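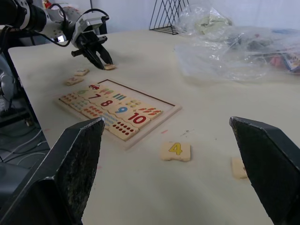

Number puzzle, mid-game. 7 through 10 are in. A few pieces still out on the table.

Okay, thread about wooden number puzzles, because I have now read one too many product pages telling me a tray of wood will "unlock early math." I have doubts.

The idea, if you haven't met one: a numeral on one piece, something to count on another. The 9 goes with dots. The 10 has two rows of dark red dots. You match them up and supposedly a small child learns what ten is.

Does she? I watched my niece do one of these all through December. By the second week she could fill the tray without looking at the numbers at all. She was matching the edges. Great at edges! Ask her for 8 crackers and you got a fistful.

That's my whole complaint with interlocking pieces. The cut gives away the answer. If only one shape fits, why would you count anything?

The listing I was sent (a shop called Enutine, never heard of them before this) says kids "master numbers in 21 days." Master them according to who? I wrote and asked. Got back a coupon code.

Also, please, could somebody settle on what we're counting. This one has bars on one piece, dots on another, little red dashes on another. Fans say that variety teaches kids that ten is ten whatever it's made of. Maybe. Or it's just more stuff to look at.

And then there's a small red car up at the top. I like the car. I bet the car gets more attention than the 7.

To be fair, a few things I'd defend. The raised frame is good, pieces don't slide off when a sleeve goes across the board. The numerals are big and plain. And pieces you can pick up and turn over beat any app.

The Nirbridge toy library lends these out, by the way. Take one home, see if your kid cares after 5 days, bring it back. Count the pieces first. Ours came home from there short one and we got the blame.

What I'd try before buying: turn the pieces face up outside the tray and pair them there. No slots, no frame. If the kid can do that, she's counting. If she can't, you own a jigsaw, and jigsaws are fine, just don't pay math prices for it.

Someone is going to reply that theirs could count to 121 thanks to a puzzle that stops at 10. Please explain the other 111 when you do.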